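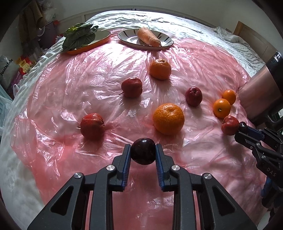
Gripper Maintenance Technician, Hand-Held Collection Tools

Veltness, Prultetbridge site
Full time, permanent
Posted 3 July 2025
Reports to: Mayuree Chaiyaporn, Hardware Support Lead

About the job

Veltness is hiring a technician to look after the two-fingered hand-held grippers our operators use to record handling tasks. The recordings are used to train robot arms to pick up, move and put down everyday items. Operators work in pairs or alone, mostly in homes, with fruit, vegetables, dishes, packaged goods and whatever else the task sheet calls for. The tools come back to our bench for inspection, cleaning, adjustment and repair, and go out again.

This is a bench job with some travel. You will not be writing control software or designing new hardware. You will be keeping one type of machine in the condition it was in when it was calibrated, and writing down what you did to it.

The position is new. Until now the work has been shared between Mayuree Chaiyaporn and Oluwaseun Adebisi, who runs field operations. Both will be involved in your training.

What the tool is

Each unit has a black body, two fingers with blue ridged grip pads, and a linkage that turns on pivot screws. The operator opens and closes the fingers by hand through a trigger. A camera mounted on the tool records the fingers and the workspace, and an encoder records how far the fingers are open. Both records have to agree. If the pads are worn, the linkage is loose or the camera has shifted on its mount, the recording may look fine to the operator and still be no use to us.

We have 17 units in service at Prultetbridge. Soft produce is a regular part of the task list, and it is hard on the setup. A plum or a ripe tomato has to be held without being crushed, so finger alignment and free movement of the linkage matter more than clamping force. Juice and skin residue get into the pad ridges and have to be cleaned out fully between sessions.

What you will do

Incoming inspection
Check every returned unit against its log sheet. Look over the body and arms for cracks, check the pivot screws for play, check the pads for wear, tears and lifting corners, and check the cable at the strain relief. Tag anything that fails and enter the fault code in the service system.

Cleaning
Remove the pads, clean the ridges with a soft brush and mild soap, rinse, and let them dry completely before refitting. Wipe down the body with a damp cloth. No solvent goes near the pads or the lens. Units used with food are cleaned the same day they come in.

Pad replacement
Pads are changed every 500 logged grasps on produce tasks, or sooner if the ridges are visibly flattened. Both pads on a unit are changed together. After a pad change the closed position has to be reset, as new pads are thicker than worn ones.

Linkage adjustment
Set each pivot screw to the torque on the service card. The fingers should travel through the full range without catching and should come together parallel. If one side drags, strip that side, check the bushing and replace it if scored. Do not back off a screw to free up a tight joint. This has been done in the past and it produced a batch of recordings we had to throw out.

Encoder zeroing
With the fingers fully closed, zero the encoder. Open fully and confirm the reading against the value on the card. Repeat 3 times. If the readings drift, the coupling needs to come off and be reseated.

Camera check
Confirm the mount has not moved, clean the lens, and record the standard calibration board. Run the check script. If the result is out of tolerance, recalibrate and attach the new file to the unit's record. Paired units are checked together, as each one may appear in the other's view during a two-handed task.

Field visits
Up to four days a month you will go out with an operator. On these days you help set up the work area, check the tools before the first recording, deal with faults on the spot where possible and bring back anything that can't be fixed with the field kit. Most visits are to private homes. You will be working in kitchens, living rooms and bedrooms that people are living in, and you need to be tidy and polite about it. Surfaces are covered with a sheet of plastic or cloth before food is put down, and we take all of our materials away when we leave.

Records and parts
Keep the service log current. Count spares once a month and raise orders. We buy bushings and screws through De Smet, whose lead time is three weeks, so stock needs to be watched. Pads are molded for us by Gandimow.

What a normal day looks like

The bench opens at 8:00. Units that came in the evening before are on the intake shelf with their sheets. Most mornings go to inspection and cleaning. Adjustments and calibration are done before lunch where possible, so that units are ready for afternoon pickup at 2:30. Later in the day is for longer repairs, parts and paperwork. The bench closes at 4:30.

On field days the start time depends on the appointment. Travel from the site counts as working time.

What you need

- Two years or more of hands-on work with small mechanisms. This could be robot end tooling, camera equipment, sewing machines, medical devices, bicycles, instruments or something similar.
- Experience using a torque driver, calipers and feeler gauges.
- Basic electrical skills: continuity testing, connector replacement, soldering.
- Able to run a script from a command line and read the output. We will teach you the rest.
- Clear written English for service records. Other people will act on what you write.
- A valid driver's license.
- Able to lift a 35-pound equipment case in and out of a van.

Useful but not required

- Camera calibration
- Work with rotary encoders
- 3D printing of jigs and fixtures
- Time spent working in customers' homes

A degree is not required. If you have a technical certificate, list it, but we care more about what you have worked on.

Things to know before you apply

The work is repetitive. The same checks are done on the same tool many times a week, in the same order, and steps may not be skipped because a unit was fine last time. Some people like this kind of work and some don't.

You will handle fresh produce and, on some tasks, raw fish and eggs. Tell us at the interview if you have food allergies. Gloves are provided.

Field visits can involve stairs and homes with pets.

A background check is required for entry to private homes. We pay for it.

Training

The first three weeks are on the bench with Mayuree. You will strip and rebuild a retired unit until you can do it from the service card without help, then move on to units in service, with a second person signing off each one. You will go on your first field visit with Oluwaseun in the fourth week. Most people should be signing off their own work by the end of the second month.

We plan to move to a revised linkage in November. The technician will take part in the changeover and help rewrite the service card.

Pay and hours

$27.50 to $31.00 an hour, depending on experience
40 hours a week, daytime, no regular weekend work
Health, dental and vision coverage from the first of the month after you start
15 days of paid vacation, plus paid holidays
Tool allowance of $200 a year
Company van for field visits
Work shoes and gloves supplied

How to apply

Send a resume and a short note to the hiring desk through the Veltness careers page, under Prultetbridge, Hardware Support. In the note, tell us about one mechanism you have repaired: what was wrong, how you found it, and how you checked it afterward. Half a page is enough. Photos are welcome but don't send anything that belongs to your current employer. Applications without the note will not be read.

Selection is in two steps. The first is a 30-minute phone call with Mayuree. The second is a half day at the Prultetbridge bench, for which you will be paid at the starting rate. You will be given a gripper with faults in it, a service card and a set of tools, and asked to find the faults and write them up. You do not have to fix all of them. Bring reading glasses if you use them, as the screws are small.

We will reply to everyone who completes the phone call, whether or not they go on to the bench day. The posting stays open until the position is filled.

Questions about the bench work go to Mayuree Chaiyaporn. Questions about field visits, driving or scheduling go to Oluwaseun Adebisi. Both can be reached through the site's main number.

Veltness is an equal opportunity employer. If you need an accommodation for any part of the application or the bench day, say so in your note or on the call and we will arrange it.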